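Sorting out the odds-and-ends tub

Every house I've ever lived in has had one. My mum's was a washing-up bowl under the stairs, my first flat had a drawer that wouldn't shut, and in our place on Girnlow Road it's a big open tub on the utility room floor where things go when nobody can face deciding where they belong. Batteries, bottle tops, half a tube of grout, the good scissors (always the good scissors). I used to empty mine once a year and feel ill. Now I do it every October and again at the end of spring, and it takes me 20 minutes with the radio on. Here's how I go about it, with a few bits I've picked up from readers along the way.

Start with the biggest thing

I know the temptation is to start with the little things on top, but don't! Take out the largest item first, whatever it is. In my tub that's nearly always a bottle - screen wash, fabric softener, that sort of thing - and once it's out you can suddenly see the bottom and the whole job looks smaller.

Bottles get laid on their sides in tubs because they're too tall to stand, and then they weep. Check the cap before you lift. If it's loose, tighten it where it lies, then pick the bottle up by its middle with the cap end tipped slightly upwards. I learnt this with a litre of pink softener and a pair of suede boots. 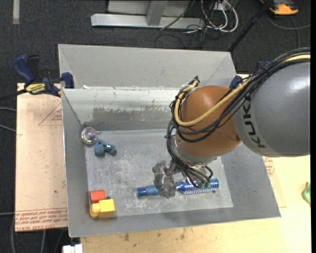 Long blue one first, lying almost flat on the bottom.

Once the bottle's out, wipe it down and stand it in the sink while you do the rest. If there's a ring left behind in the sink when you come back, you've got a leaker, and it wants decanting or using up this week. Mine go in an old jam jar with a label. Do please label it. Karthik Mollah wrote in to tell me he'd cleaned his kitchen windows with white vinegar for a month before he worked out it was lemonade, and I still think about those windows.

Why I like an open tub

I've tried lids. I bought a very smart lidded crate from Brornby, the one with the clips, and all that happened was that things piled up on top of the lid and then I had two messes. An open top means you can see what you've got, and you can get a whole arm in without moving anything.

Grey is a good colour for it as well. White shows every mark and black swallows anything small (I lost a hearing aid battery in a black one for most of a winter). And sloping sides are lovely, because the little things slide down to the middle instead of hiding in the corners.

Cleaning the tub itself

Don't skip this while it's empty. For a metal one:

Brush out the dry bits first, with a proper stiff brush. A dustpan brush is too soft.

Run an old toothbrush along any ledge or seam. Crumbs of dried-on gunk love a ledge, and corners are worse.

Warm water and a squirt of washing-up liquid next, then rinse and dry straight away with a tea towel you don't care about.

Whitish marks that won't budge are often limescale or old detergent, and a cloth soaked in vinegar and left on for 7 minutes usually shifts them. Rinse well afterwards. Try a small patch first if the metal has a finish on it.

Scratches and scuffs I leave alone. It's a tub. I did once go at mine with a scouring cream and ended up with one very shiny circle and the rest looking dirtier than ever, so now it's got its scratches and we're both happy.

Putting things back

Only about half of it should go back, if that. I put a carrier bag on the door handle for rubbish and a shoebox on the worktop for things that live in another room, and I make myself empty the shoebox before I have my tea, otherwise it becomes a second tub.

Heavy things go in first, along one side. Bottles stand up if they'll fit, and if they won't, lay them with the caps all facing the same way so you know which end to check. Branislav Sokol, who used to run the hardware stall at Stedudska market, put me on to folding an old towel along the bottom so nothing rolls, and it catches drips too. Mine gets washed whenever the tub does.

Next time I'll be doing the cupboard with the hoover in it, if I can get the door open.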